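4.2 Comparing the finger pads on the magazine task

We compared two pad materials on the hand-held version of the Vatel gripper before moving either one to the arm. The hand-held tools use the same linkage and finger geometry as the arm-mounted unit, so a pad that fails in the hand can be ruled out early. The test object was a paperback magazine, and the goal was to place it upright in one section of a desktop file organizer. Both grippers were used at once, as shown in Figure 3.
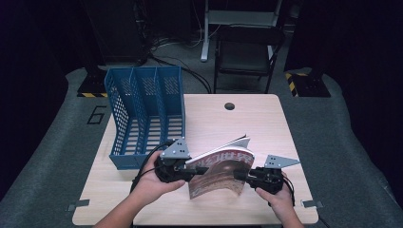 Reading time: 10 min

Figure 3. Two-handed handling of the magazine with the hand-held grippers. The blue organizer is at the left of the table.

Magazines are hard for parallel fingers. The cover is smooth, the pages slide over one another, and a grip near one edge lets the free side fan open. With two grippers the operator can bend the magazine slightly to stiffen it, but this loads the pads at an angle. Our earlier trials with the Narora controller used only rigid boxes and did not show this problem.

The two materials were a molded silicone pad and a black foam pad cut from sheet stock. Each pad was mounted on the same fingers, and operators were told to open the grippers fully before each approach. We recorded 3603 episodes in total, of which 2000 used the foam pad. Episodes in which tracking was lost on either tool were removed before scoring.
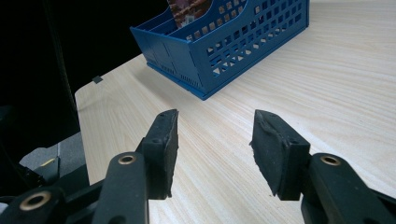
The silicone pad held the magazine firmly but tended to catch on the cover during release, pulling the magazine back out of the organizer as the fingers withdrew. The foam released more cleanly. It also allowed a less exact approach angle, and new operators reached a steady pace with it after about 15 practice attempts. We did not see a clear difference between the left and right tools for either material.

Wear was the main drawback of the foam. We graded it by eye from the gripper camera views, using three levels: intact, frayed edge, and torn face. The two pads on one gripper did not always wear evenly, so each pad was graded separately.

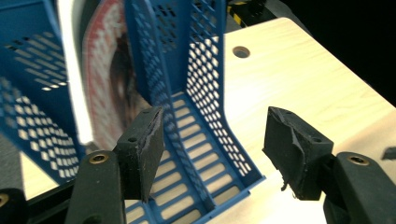
A torn face did not always end a session. We kept a pad in use until loose material covered part of the contact area, then replaced both pads on that gripper. Replacing only one gave an uneven grip and made the Skestden force readings hard to compare across sessions. The arm trials in Section 5 use foam pads only, with a fixed replacement schedule.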